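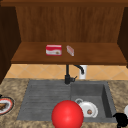
Clumach Kitchen Pack: frequently asked questions

What is the Clumach Kitchen Pack?

Clumach is a set of simulated kitchen tasks for people who train and test robot arms. It comes with the room models, the objects, the task scripts and a library of recorded demonstrations. It is made and sold by Dorkollow.

What do I get in the current release?

The current release has 15 tasks and 2648 recorded demonstrations. The tasks cover putting things away, taking things out, opening and closing cabinets, and moving dishes in and out of the sink. Each task has its own start conditions and its own success test, written as a short script you can read and change.

Are all the demonstrations successful ones?

No. Of the 2648 recordings, 2464 pass the success test for their task. We leave the rest in and mark them as failed, as several customers asked for them. If you only want the successful ones, set the filter when you load the library.

Do I need a real robot?

No. Everything runs on a computer. If you do have a real arm, you can export a trained controller in the usual formats, but we don't supply drivers for any make of arm and can't help with wiring or safety fencing.

Which simulator does it run in?

It runs in Trorkau, our own simulator, and a licence for that is included in the price. A converter for other simulators is planned. We haven't set a date for it.

How do I know where the arm is trying to go?

Clumach has a marker view for checking a run without the arm model blocking what you want to look at. You can turn it on from the display menu or with a flag when you start the program.
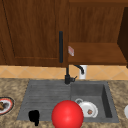 The marker view follows the position of the end effector and draws it at each step of the run. It can be used live or on a recorded demonstration. The marker is the large red ball, and at the sink it sits over the front edge, beside the white mug lying in the basin. It is drawn large so that it can be found quickly in a small window, and it will cover part of whatever is behind it, as it does with the left side of the mug. If that gets in the way, lower the marker size in the settings. The marker has no weight and doesn't touch anything, so changing its size has no effect on the run.

Will the marker appear in my training images?

Only if you leave it on. Marker view is off by default when you export images. If you switch it on by hand, a warning is written to the log at the start of the export.

Can I change the layout of the kitchen?

Yes, within limits. You can swap finishes for the cabinets, tiles and worktop, and move loose objects to any flat surface. Moving fixed parts such as the sink or the wall cabinets needs the layout editor, which is part of the Meredith edition.

What is the difference between the standard and Meredith editions?

The standard edition has the tasks, the demonstrations and the viewer. The Meredith edition adds the layout editor, depth images, and the tool for recording your own demonstrations with a hand controller. Both use the same file format, so work done in one will open in the other.

How much does it cost?

The standard edition is £876 per team, paid once. This covers one team at one site, and you can install it on as many machines as that team uses. The price of the Meredith edition depends on the number of sites, so please ask for a quote. Teaching licences are available for colleges and universities.

My objects fall through the shelf. What is wrong?

This usually happens when the time step has been set too long. Put it back to the default value and run the task again. If you have added your own object, check that it has a collision shape as well as a visible one. An object with no collision shape will fall through every surface in the room.

Can I share models trained with Clumach?

Yes. Anything you train is yours to publish or sell. You may not pass on the room models, object files or demonstrations themselves. Short clips and still pictures for papers and talks are fine.

How often is it updated?

Fixes go out when they are ready. New tasks are added once a year, in November, and are free to anyone who holds a licence at the time.

How do I get support?

Use the support form in your account. Please attach the log file and give the task name and the run number. We answer in English and normally reply within two working days.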